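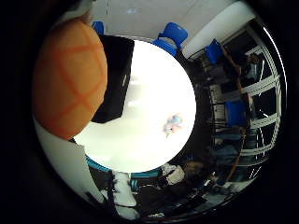 The Round Table

My sister says I can't throw anything away, and my sister is a liar, because on the night I'm telling you about I threw away a whole carrier bag of dried-up felt tips and a kettle lid with no kettle. So there.

It was the last night of the toy library. We'd had the upstairs room in Zelthorpe since before I had grey hair, and now the building was going to be flats, and everything had to be boxed by morning for the van to Uvbridge. I'd said I'd do the small things. I always say I'll do the small things, and then I find out how many small things there are!

I put the big lights on and sat down at the round white table, the one we used for mending. I love that table. You could drop a doll's eye on it and find it again, which you can't say of the carpet. It was dark out by then and the big window had gone black, so all I had for company was the blue chairs. I've told those chairs all sorts over the years.

The system was simple. Pick a thing up, look it in the face, decide. Box for Uvbridge, box for the charity shop, bag for the bin. I had the old ledger open on my knee, and each toy with a number got a tick beside it. Number 636 was a wooden duck, still quacking (well, clacking). Number 687 was a xylophone that three different mothers had begged me to lose, and I'd promised every one of them that I would, and there it was.

Then I got to the star.

It was only a little thing, pale blue and pink, soft round the edges, the sort of colours you get in a bag of sugared almonds. No number on it. I turned it over and over looking for one. I went through the ledger from the front, all the way up to 1,562, which was the last toy we ever took in, and there was no star anywhere. Teddies, yes. A stuffed lobster, inexplicably. No star.

So whose was it? I put it down on the table and got on with something else, the way you do with a letter you don't fancy opening. I packed the Koppel bricks. I packed the Soline tea set, which had been short of a saucer for so long that the children had stopped arguing over it and just took turns going without. I wound up cables until my wrists ached. And every time I came back to the table there it was, lying flat on its back like somebody sunbathing.

I think it was the third cup of tea when I remembered the girl.

She used to come in with her gran on wet afternoons, years ago now, a small serious girl in a coat that was meant to last. She never borrowed anything. I'd say, go on, pick one, it's free, and she'd shake her head and go and sit on one of the blue chairs with her feet sticking out and watch me mend. She liked the glue. She liked it when I got the clamp out. And one April she stopped coming, and I heard that they'd moved to be nearer the coast, and I was sadder about it than I let on.

Her last afternoon she'd asked me a question. She'd asked, if you're allowed to take one away, are you allowed to leave one? And I was wrestling with the wheel on a fire engine and I said yes, love, course you are, without looking up.

Well. I sat there with my tea going cold and looked at that star, and I had to have a bit of a blow of my nose. All that time in the bottom of a drawer! I'd probably moved it a hundred times to get at the screwdrivers.

I can't prove it was hers. My sister says it most likely fell out of somebody's pram, and she may be right, she's right about plenty of things that aren't carrier bags. But I got my pen and I turned to the last page of the ledger, under the lobster's repair notes, and I wrote it in. Next number along. One star, blue and pink. Condition, good. Date received, I left blank, and for the donor I put "a friend of the library", in my best writing.

Then I ticked it, and I put it in the Uvbridge box on top of the duck, where it wouldn't get squashed.

And then I took it out again and put it in my coat pocket, and wrote "on loan" next to the tick. I'm a member. I'm allowed one.

I stacked the chairs after that and went down to see if the chip shop was still open.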